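The coach was late leaving Wikden, and by the time it had crawled round the ring road and found the right gate my mother had eaten both sandwiches and was eyeing up my apple. She was eighty-one that winter and had worked at the Palacios toy factory for most of her married life, on the packing benches, back when the building had a clock tower and its own brass band. Now it belonged to Fundance, who had written to all the old hands they could find and asked them to an open day, with tea. It was January and bitterly cold, and she had put on her good green coat for it, the one she kept for weddings and for seeing the bank manager.

"They'll have changed the toilets," she said as we went in, and seemed to be looking forward to it.

They had changed everything. Where she remembered brick there was white wall, and where she remembered noise there was a sort of hum, like a fridge in the next room. A young woman in a company jumper gave us each a sticker and a folded card, and told us that the new hall could send out 2,829 parcels on a good day. My mother said that was very nice, dear, and asked where she could sit down. We were found two chairs near the rope, quite close to the first work table, and a man with a little microphone clipped to his collar explained that the robots here were called Bramura, all of them, like a family with no imagination, and that they were still learning.

"Learning what?" said my mother, who had never in her life waited for the questions at the end.

"Picking things up," he said. "And putting them down again."

She turned to me with great satisfaction. "That was my job," she said.

There was a screen beside the table that showed you what the machine was seeing, and I spent more time watching that than the arms themselves, I'm afraid. I am the sort of person who looks at the television in the corner of a pub.

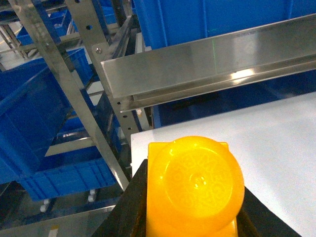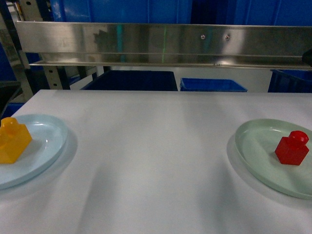 My mother had no time for the screen at all. She wanted the real thing, and she shuffled her chair forward an inch at a time until her knees were touching the rope and the young woman in the jumper began to look anxious. I knew that lean. It was how she used to sit at school concerts, willing me through the difficult bar with her lips pressed together. She said the red block and the yellow one ought to go on the same plate, any child would put them on the same plate, and what was the sense in having one on the green and one on the blue with all that table going begging in between? The man with the microphone said, very politely, that it was a practice exercise. She said she had supposed it was, and that in her day you practised on the teddy bears that had come out with their ears wrong.

Then she told him about the benches. I had heard it all before, or thought I had — the draught from the loading doors, the forewoman's whistle, the summer they all went down with the same cold. But she told him something I hadn't heard, which was that in her first week she had been so slow that she used to take a box home under her coat and pack it on the kitchen table, over and over, with my father holding the clock. The target was 132 boxes a shift. She cried every night until the Thursday. By the spring she could do 240, and talk the whole way through, and she never told a soul about the kitchen table because the other girls would have laughed.

"How long has it been at it?" she asked, nodding towards the arm.

He said this one had been going for 2 weeks.

"Well, then," said my mother, and she sat back and undid the top button of her coat, and after that she didn't say one word against it. She watched it for the best part of an hour. I brought her tea and it went cold in her lap. Whenever the arm slowed down she slowed down too, I could see it in her hands, the fingers closing very slightly on the handle of her bag and easing off again.

They had to come and fetch us for the coach. The man switched off his microphone and shook her hand, and she held on to his for longer than he expected and told him not to let anyone blow a whistle at it. He promised he wouldn't.

It was dark by half past four and the windows steamed up before we reached the main road. She wiped herself a small round hole with her glove and looked out through it at the lights. I thought she had dropped off, until she patted my knee.

"You never asked about the toilets," she said.

"Had they changed them?"

"Oh, beautiful," said my mother. "Warm seats."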